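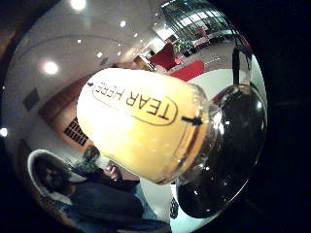 *"TEAR HERE", upside down, as the wrist camera gets it.*

**From the perception corner**

I promised Ewurabena Ansah I'd write up what we've been doing with close-up views, and she's been very patient, so here goes!

Most of my month has gone into the case where one thing fills the middle of the view and everything useful gets pushed to the rim. Look at how much room the yellow and white container takes up. The windows, the red chair and the little plant are all peeking out over its upper edge, and those far-off bits are what our tracker leans on to work out where the camera is. The old Padex code did something pretty dumb with views like that. It grabbed the strongest corners it could find, and bold black capitals are full of strong corners, so it happily glued itself to the printing. Then the container moves, and the tracker decides that the whole room has moved instead. (I spent two days blaming the clock sync for this. Sorry, clock sync.)

So now Padex puts a cap on how many points can come from any one patch. We split the circle into rings and wedges, and each wedge gets its own small budget. The total is still 300 points, it's only the sharing that changed. I tried 100 first because I wanted the speed, and it lost its place whenever something big came close – back to 300 it went.

The second fix is for shiny stuff. See the glossy black dome next to the container? Those white points of light on it look like lovely features, and they slide around as soon as the camera moves. Same story with the clear plastic edge on the container. We now check each point against the motion of its neighbors for a few steps before we trust it, and highlights mostly get thrown out there. Ceiling lights we do want to keep! The first version tossed those too, which was a fun afternoon.

Reading text is still a mess. Condori, our label reader, assumes words run left to right and more or less level, and these run from lower right to upper left. I've got a branch that guesses the angle from the oval outline and turns the patch before reading. It works on flat labels. On curved ones it's hit or miss, and I'd love a second pair of eyes on it.

If you want to play along, the replay tool in Zukthorpe has a new switch called `show_wedges` that draws the point budget over the view. There are 4,000 stills in the test folder, so please don't run the full set on your laptop on battery like I did. Send me the ones where it gets lost – the weirder the better. I'll be at the Flerville desk most mornings with the angle branch open.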